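Informe de avance, fase 2. Comparativa de pinzas para plegado de cajas
Para: Hayley Sowerby, Costton
De: Sorin Zupan, célula de pruebas Undau
Jueves, 23 de noviembre de 2023

Hayley, te mando esto rápido porque el lunes cierra la revisión y prefiero que lo tengas antes. Faltan gráficas, van en el anexo cuando las termine.

Dónde estamos. Montaje de dos brazos terminado en octubre, con algo de retraso por los soportes. Desde entonces, 211 intentos de plegado registrados, todos teleoperados. De política autónoma todavía nada serio, ver más abajo. Los intentos se reparten entre las dos puntas que pedisteis comparar:

- Punta Rirura, corta y rígida. Buena precisión al meter solapa en ranura. Mala para levantar el cartón cuando está plano del todo, hay que entrar muy rasante y a veces arrastra la pieza.
- Punta Mathias, más larga y flexible. Levanta el borde casi siempre a la primera. En la ranura se dobla y pierde la pestaña. Los operadores la prefieren, los números no tanto.

Tasa de plegado completo con la Rirura: 70 %. Con la Mathias por debajo, pero no doy cifra todavía porque parte de las sesiones se hizo con el par de cierre mal configurado y hay que repetirlas. Culpa nuestra, ya corregido en el controlador.

Disposición de trabajo: un desplegado por brazo, cada uno en su mitad de la mesa. Así separamos los fallos de pinza de los fallos de coordinación. El plegado a dos manos sobre una sola pieza queda para la fase siguiente.

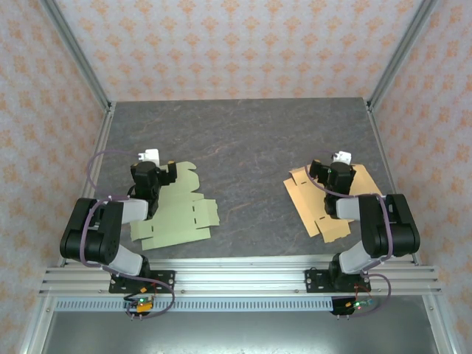 Fig. 1. Los dos brazos en el raíl, cartón verde a la izquierda y marrón claro a la derecha, aún sin plegar.

Problemas abiertos:

Cables. El bucle que va hacia la pinza se engancha si la muñeca gira mucho hacia fuera. Hemos limitado el giro por software, pero eso nos quita alcance en las solapas laterales. Pendiente probar otra guía, pedida y sin fecha de entrega.

Cámara. La fija va bien para ver la mesa entera, pero en el momento de meter la pestaña la propia pinza tapa la ranura. Necesitamos cámara en muñeca en los dos brazos. Está en el presupuesto original (partida de sensores), solo hace falta que confirmes que se puede gastar ya y no en enero.

Controladores. Un brazo respondía con más retraso que el otro. Cambiamos el orden de arranque y mejoró bastante, aunque no tengo claro por que. Lo sigo mirando. Mientras tanto calibramos los dos antes de cada sesión, lleva tiempo pero evita sorpresas.

Material. Los desplegados se gastan. Después de varios usos el pliegue ya viene marcado y el resultado sale mejor de lo que debería, asi que ahora retiramos la pieza tras pocos ciclos. Consumo de cartón mayor que el previsto. Lo meto en la hoja de gastos.

Siguiente:
Repetir las sesiones malas de la Mathias. Montar las cámaras de muñeca si hay visto bueno. Primer entrenamiento con los datos de la Rirura, sin esperar a lo demás. Probar también punta mixta, rígida en un dedo y flexible en el otro, idea de los operadores y barata de hacer.

Lo que necesito de vosotros: el sí o el no a la partida de sensores, y saber si Costton quiere que mantengamos los dos formatos de caja o nos centramos en uno. Con uno iríamos bastante más rápido.

Cualquier duda me llamas, esta semana estoy en el laboratorio casi todo el dia.

Sorin

© 2023 Undau · Documento de seguimiento de proyecto · Contacto: Sorin Zupan · Volver arriba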